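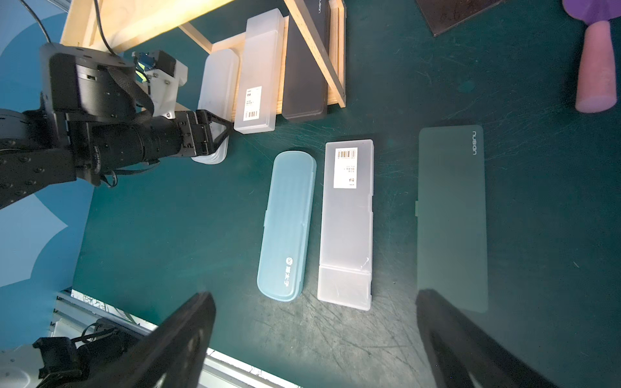 Verpackungsrecycling: »Die Sortierung sieht nur die Oberfläche«

Polypropylen gilt als gut verwertbar. Trotzdem landet ein Teil der Ware in der Mischfraktion. Drita Lazarević leitet die Materialprüfung beim Aufbereiter Tresinura und führt das auf die Eingangskontrolle zurück. »Wir bekommen Ballen, in denen drei Kunststoffe gleich milchig aussehen«, sagt sie. »Optisch lassen sie sich nicht trennen.«

Geprüft wird mit Nahinfrarot. Im Juli liefen 3071 Teile durch die Versuchsstrecke, 297 davon wurden falsch zugeordnet. Die meisten Fehler entfielen auf Teile mit großflächigen Etiketten.
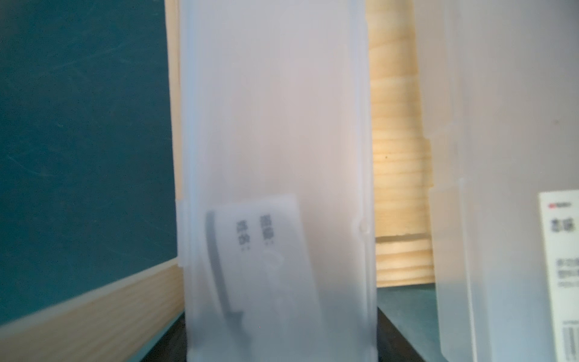
Der Sensor erfasst dann das Papier oder die Klebeschicht, der Träger darunter bleibt unbestimmt. Tresinura wäscht die Chargen deshalb 14 Minuten lang und misst ein zweites Mal. Lazarević hält das für vertretbar, solange die Lauge im Kreislauf geführt wird. »Die Kosten liegen beim Trocknen«, sagt sie.

Ihr Kollege Mounir Samir betreut die Extrusion. Er verlangt einen engen Schmelzindex und lehnt Chargen ab, die mehr als 12 Prozent vom Sollwert abweichen. »Mit Additiven kann man das verschieben, aber der Abnehmer merkt es beim Spritzguss.«
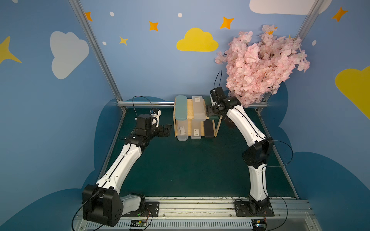
Farbe und Mattierung

Eingefärbte Ware ist nach Samirs Angaben beherrschbar, solange kein Ruß enthalten ist. Ruß absorbiert im Nahinfrarot, das Signal fällt aus. Transluzente Typen liefern bei geringer Wandstärke ein schwaches Spektrum. Die Anlage misst sie vor einem reflektierenden Hintergrund.
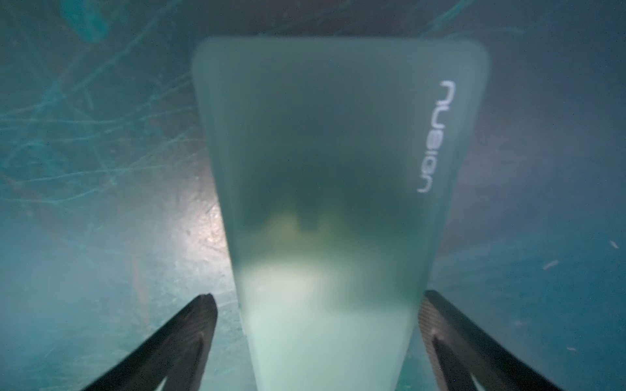

Welche Änderung am Produkt würde der Aufbereitung am meisten helfen?

Kleinere Etiketten aus demselben Polymer wie der Grundkörper, sagt Lazarević. Die Vorgabe stehe seit Längerem in ihren Lieferantengesprächen, umgesetzt werde sie bisher vor allem bei Neuauflagen.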